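Election diary: the last lap in Jerport

Up at six to read the candidates' overnight statements, all four of them, and I could have stayed in bed. Every one welcomed the "high level of engagement". The returning officer's figure for early votes at close yesterday was 1,346, which in a ward this size is decent but no more than that. Both main camps had claimed it as proof of a surge in their direction by breakfast. They can't both be right, and my guess is that neither has the faintest idea.

The story everyone wants to talk about is Bidby. For anyone who has managed to stay off it, Bidby is the neighbourhood message board that half the town uses to sell prams and complain about parking, and in September it announced what it called a full set of election safeguards. I have read the announcement three times now. There is a label for political posts, a promise to review reported material "promptly", and a page telling you where your polling station is. The polling station page had the wrong school on it until Tuesday's newsletter pointed this out and someone quietly put it right.

I rang their press line to ask how many reports they had received and how many posts had come down as a result. I was told 574 posts had been "actioned". I asked what actioned meant. It can mean removed, labelled, moved further down, or looked at and left where it was. So the number tells us that people at Bidby have been looking at posts, which I was prepared to believe anyway.

Senan Brophy's people are delighted with the whole thing, naturally, because the one post everybody agrees was taken down was the fake leaflet about him and the harbour charges. It was a nasty piece of work and he is right to be cross. But it was up for the better part of two days, and I had it forwarded to me by an aunt in another county. Taking it down on the third day is a bit like shutting the gate and then putting out a press release about the hinges. Brophy himself, when I got him outside the post office, said he was "satisfied lessons had been learned". I asked which ones. He had to be somewhere.

Bríd Corrigan takes the opposite line and I don't think much of hers either. She says the labels are censorship. I asked her to show me a post of hers that had been hidden and she showed me one with a small grey strip under it saying it came from a candidate. It did come from a candidate. It came from her. She has paid for more adverts on the board than anyone else in this race, so whatever has been done to her voice, it is still getting through to my phone at eleven at night.

Lunch standing up. Then the hustings at the Ha, where the heating was off and I counted the house, as I always do: 33, including the candidates' families and a man who thought it was the quiz. The best question came from a woman in the second row who asked what any of them would do about the Faltilen bus if they won. Two of them plainly didn't know it had been cut. None of this was on Bidby, labelled or otherwise, and I wonder how much of the fuss about online lies is a way of avoiding talk about buses.

There was also a poll going round the room, on paper, done by nobody would say who. It has Brophy ahead by a distance and claims a sample of 895. I'd like to know where they found them. No dates, no wording of the questions, and the don't-knows have gone missing altogether. I'm not printing the figures and I'd advise anyone who has been sent them to leave them alone. 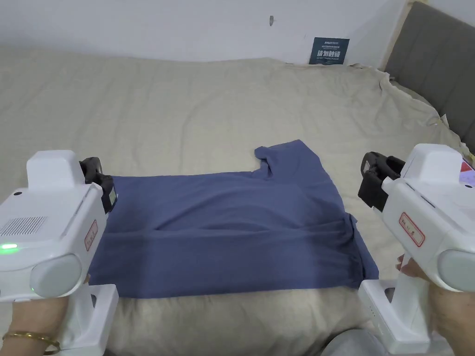 Election diary | Jerport ward | Filed 9.40 pm

Last thing tonight was the briefing on the count. Boxes go in at ten, first result "some time in the small hours", which is what they said last time, when it came at half past seven in the morning. The postal votes will be done last. That matters, as whoever is in front at midnight will be tempted to say they've won, and I have heard one agent practising the sentence.

I asked Bidby what they'll do if a candidate claims victory early. There will be a label. I asked what it will say. They are still working on the wording - with a day to go, after two months of being fully prepared.

More tomorrow, if the hall has a socket that works.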